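Against the Sorting Tray

Every November the catalogs arrive, and every November they try to sell me a better way to keep blocks in order. The Drestero stacking drawers. The Nomberg wall system, with a slot for each color. My household has owned both. I have come to think that sorting toys by color is a hobby for grown-ups, and that children put up with it about as well as they put up with flossing.

The argument for sorting goes like this. A child who can find the piece she wants will build more. It sounds right, and I believed it through 900 dollars' worth of shelving. But I never once saw a child walk up to the green drawer because she needed green. Mine pulled out whichever drawer was lowest and dumped it on the rug. By supper the drawers were empty and I was on my knees with the labels, putting red with red.

What has worked, in a grudging sort of way, is a single open container with low expectations. Blocks go in. They land however they land. Sloped sides help, as anything tossed against them tends to slide back toward the middle. A flat floor helps too. Two colors in the same tray have never hurt anybody. 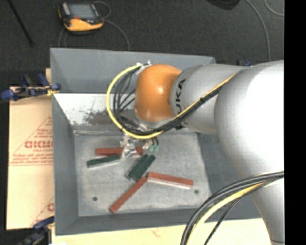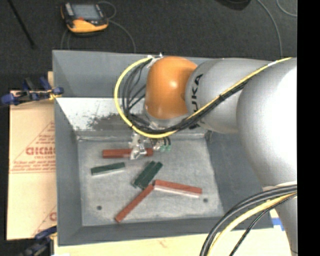 Vol. 30, page 14

Red bars and green bars share one gray floor in both views, lying at whatever angle they please. I look at them and feel no itch to straighten anything. Someone from the Surier school of home order would want a divider down the middle, and then a second tray, and then a cart to hold the trays. I have met these people. I have been one.

I will grant the other side a few things. If you own 2,000 pieces in 30 shapes, a heap is a misery, and digging through it makes a noise like a gravel truck. Puzzle pieces should stay with their own puzzle. Anything small enough to swallow needs a lid. But plain oblong blocks that differ only in color? The eye sorts those faster than the hand can. You want a red one, you see a red one, you pick it up.

The Boateng bins, which a neighbor swears by, come with a printed card telling you what belongs in each. I asked what happens when the card gets lost. She said she had ordered spares.

I don't expect the catalogs to change. There is no money in telling people to use the tray they have. Still, before you spend another cent on compartments, try a month with everything in together and see who complains. At our place it was only me, and I quit after the first week.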